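**Tallora fitted sheet, item 1168**
Woven and sewn for Timero in Butport
Page last changed on Saturday, August 22, 2026

Tallora is our everyday fitted sheet of cotton. It is a plain weave, a little dry to the touch when it is new, and it becomes softer after the first washes. Customers who come from jersey sheets should know that this fabric does not stretch. The hold comes from the elastic, which goes all the way around the hem and not only at the corners.

**Sizes**

Please measure your mattress before ordering, also the height. The sheet is made for mattresses up to 21 cm high. With a topper, measure both together. If your result is higher, please take the deep version, which has the same fabric but a wider side panel. We cannot exchange a sheet that was already washed, so try it on the bed first.

| Size | Mattress |
|---|---|
| Single | 90 x 200 cm |
| Wide single | 120 x 200 cm |
| Double | 160 x 200 cm |

**Colors**

Olive green, chalk, rust and dark gray. The olive was mixed new by Ayten Başaran in October, and it is slightly more yellow than the olive we sold before. Pillowcases from the older dye lot will not match it exactly. If you want to complete an older set, write to us and we look if there is something left in the old shade.

**Washing**

Wash at 40 degrees, separately the first time. Close zippers and hooks of other laundry before you put it in the same drum. No bleach, and no fabric softener in the first washes. The sheet can go in the dryer on low heat, but the elastic lives longer if you dry it on a line. It shrinks almost 2 percent in length, and this is already calculated in the sizes above.

Ironing is possible on the cotton setting. Keep the iron away from the elastic hem.

**How to put it on**

Look for the small woven label. It belongs at the foot end, on the left side. Begin with the two corners at the head, then pull the fabric toward the foot and lift the mattress a little for the last corners.

**Delivery and returns**

Orders leave our store in Butport within 6 working days. The parcel service is Aoun. Returns are accepted unwashed and with the paper band. Please put the order number inside the parcel, because without it Volkan Yazıcı must search by the name and the refund takes longer.

Questions about dye lots and special sizes: Nadine Fakhoury, Timero customer desk.
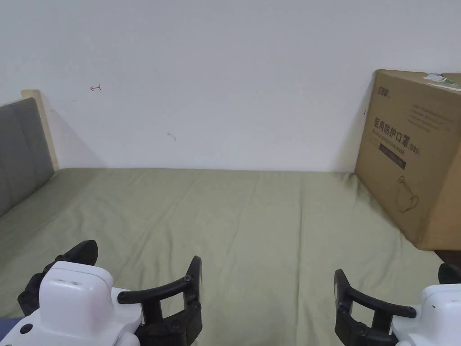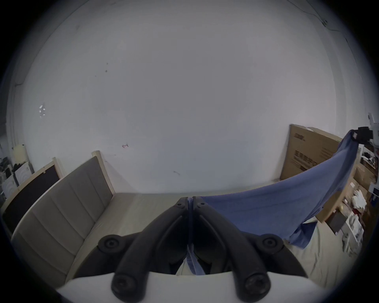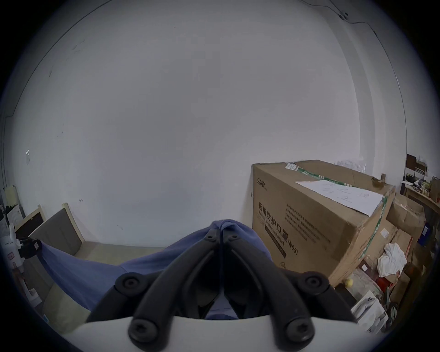 *First picture: fitted sheet in olive green, on the bed.*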